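Dundon Table Clearing
README and data card, version 2

Dundon is a set of written records about clearing one table after a small meal. Each record covers one clearing, from the first thing lifted to the last thing put down, and says what was on the table, where each thing went, and in what order. There are 126 records and 21 item names. The text files are the data. The rest of this page covers the table, the items, the rules for what goes where, the columns, and the parts that still need work.

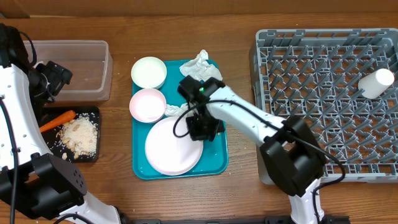
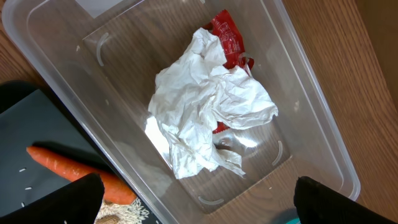
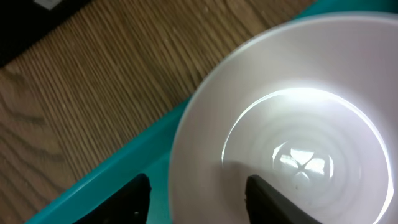 The table

All the records come from the same table, a wooden one with a strong grain. It is long enough to hold a serving tray, a dish rack and a bin side by side, with a bit of room left over for food that hasn't been dealt with yet. Nothing in the set happens at a sink. Washing up is outside the scope, and so is drying. A plate that reaches the rack counts as cleared.

We use "start layout" for the arrangement before anything is moved. In the standard start layout the serving tray is in the middle, the dish rack is on the right and the bin is on the left. The black tray sits near the bin. Start layouts vary from record to record, mostly in how the dishes are arranged on the serving tray and whether there is already rubbish in the bin. A record that departs from the standard layout has "moved" in the layout column and a sentence in the notes.

The items

These are the names used in the item column. They are lower case with no plurals. Where two names could fit, use the first one given here.

serving tray
The teal plastic tray with rounded corners. It is both an item and a place. Dishes start on it, and in some records the tray itself is shifted once it has been emptied.

white bowl
The small one. In version 1 this was called "rice bowl", which confused people whenever there was no rice near it. The old name has been replaced everywhere.

pink bowl
Pale pink outside, white inside. A close match in size for the white bowl. The two may be stacked, and the record should say which is on top.

plate
The large round white one with a faint pink rim. Annotators missed the rim in a few early records and wrote "white plate". These have been changed to "plate".

cup
White, cylindrical. It may be standing or lying on its side, either on the table or in the rack. Write "tipped" in the pose column if it is on its side. We do not treat a tipped cup in the rack as an error.

paper
Any crumpled white paper, napkin, tissue or paper towel. We tried to keep serviettes and paper towel apart in version 1 and the two annotators agreed so rarely that we gave up. Separate pieces get separate rows, as paper a, paper b and so on, lettered in the order they are picked up.

wrapper
Any crumpled packet. The colour goes in the notes if there is more than one. Do not try to record the product.

carrot
Whole, on the black tray at the start.

rice and peanuts
Treated as one item while they are in a pile. Peanuts lying apart from the pile are "loose peanuts". See the section on scraps.

black tray
Holds the food at the start. It counts as a place in most records and as an item in a few.

bin
The clear plastic container. It stands in for a kitchen bin throughout. It has a wide flat rim and you can see the table through the bottom of it, so please check twice before writing that something is beside the bin when it is in it.

dish rack
Grey plastic, with upright pegs.

The remaining names cover cutlery, a lid, a cloth, a jug, a jar, a spoon rest, a second wrapper size, loose peanuts and one entry called "other". They turn up in fewer records and are defined in the file items.txt. Most of them will be obvious. The spoon rest is the one people ask about. It is a shallow dish, and it goes in the rack like any other dish.

What goes where

Bowls, plate and cup go in the dish rack. Paper and wrappers go in the bin. Food stays on the black tray unless the record has "scrape" in the task column, in which case it goes in the bin too. The serving tray is left on the table.

There is no fixed order. Some people clear the paper first and then the dishes, and others take whatever is closest. Both are fine. The one thing we ask is that a dish is not recorded as cleared if paper went into the rack with it. Use "partial" for that, and give the paper its own row with "rack" as its end place.

If a piece of paper is wedged between two dishes at the start, its start place is still "serving tray". Write "between pink bowl and plate", or whichever dishes they are, in the notes.

Bowls go in the rack leaning on the pegs if they will stay there, and flat if they won't. The rack column takes "leaning", "flat", "tipped" or a blank. A blank means that the annotator could not tell. It does not mean upright.

Columns

record
A number from 1 to 126. Numbers are not reused. When a record is withdrawn its number stays in the file with "withdrawn" in every other column.

step
Counts up from 1 inside each record. One step is one item going from one place to another. Picking something up and putting it back in the same spot gets a step as well, with the same place at both ends.

item
From the list above.

start place and end place
One of serving tray, black tray, bin, rack, table, stack. "Stack" needs a note saying what is underneath.

pose
Upright, tipped, upside down, crumpled, or blank.

time of day
Morning, midday or evening. Evening records have a warmer light, and some colour notes are less certain for that reason. If a note about a bowl's colour disagrees with the item name, go with the item name.

task
Clear, scrape or tidy. "Tidy" is for records where nothing leaves the table and things are only straightened or grouped.

annotator
DM or MM.

notes
Free text. Please keep it to a sentence or two. Commas are allowed but line breaks will upset the import.

A few rows, written out

Record 14, step 1: paper a, serving tray to bin, crumpled, evening, clear, DM. Notes: top right corner of tray.

Record 14, step 2: paper b, serving tray to bin, crumpled, evening, clear, DM. Notes: under edge of plate, plate shifted a little.

Record 14, step 3: plate, serving tray to rack, upright, evening, clear, DM. No notes.

Record 60, step 4: white bowl, stack to rack, upside down, midday, clear, MM. Notes: was on top of pink bowl.

Scraps

Rice is the hard part of this set. A pile of rice and peanuts does not move as one thing. Some of it goes and some of it stays, and by the end of a scrape there are grains on the wood and in the corners of the black tray. We settled on recording the pile as moved once more than half of it has gone, judged by eye. Anything left gets one further row called "rice and peanuts, remainder", with its end place. Do not make a row for each grain. One early record had a row for every loose peanut and it took most of an afternoon to merge them.

Peanuts that were already apart from the pile at the start are one item, "loose peanuts", however many there are.

The carrot is easy and can be left alone unless somebody moves it.

Who did the work

Dimas Majimbun set out the item names and wrote up the first half of the records. Máté Magyar wrote the second half and then went back over the first with the new names. Each checked a share of the other's records. Where they disagreed they talked it over and kept a single answer, and the original answers are in the folder called "before". The most common disagreement was stack against serving tray for a bowl sitting partly on the plate. The rule now is that it is a stack if the bowl would drop when the plate is pulled away.

The work was done at Dratia. The place names and the step numbering follow Carneo, our older set on laying a table, so the two can be read together. Carneo calls the dish rack a "drainer". The lookup file handles this.

Changes in version 2

"rice bowl" is now "white bowl".
"napkin" and "towel" are now "paper".
The rack column is new. It has been filled in for every record where it could be.
2 records were withdrawn because the start layout had not been written down.
The step numbers in the evening records from October were off by one and have been fixed.

Known problems

One table, one rack, one set of dishes. Anybody wanting to know how people clear tables in general will need more than this.

The start layout is described in words and the words are uneven. Dimas tends to work from the tray outward and Máté goes left to right. Both are readable but a script will struggle.

Roughly a third of the blanks in the rack column could probably be filled in by a patient person. If you do it, send us the rows.

"Other" has been used for a twist tie, a bread crust and something described only as "small, beige". We would like to know what the last one was as well.

File list

records.csv
items.txt
places.txt
lookup_carneo.csv
before (folder)
szucs_rules.txt

The last file is an early set of clearing rules we called Szűcs, kept because a handful of notes refer to it by rule number. The file name drops the accent. The rules in it are out of date wherever they differ from this page.

Use and corrections

The records may be copied and changed for any purpose, provided the version number goes with them. Corrections should give the record number, the step and the proposed wording. Those that affect an item name will be held for version 3, and the rest go in as they arrive.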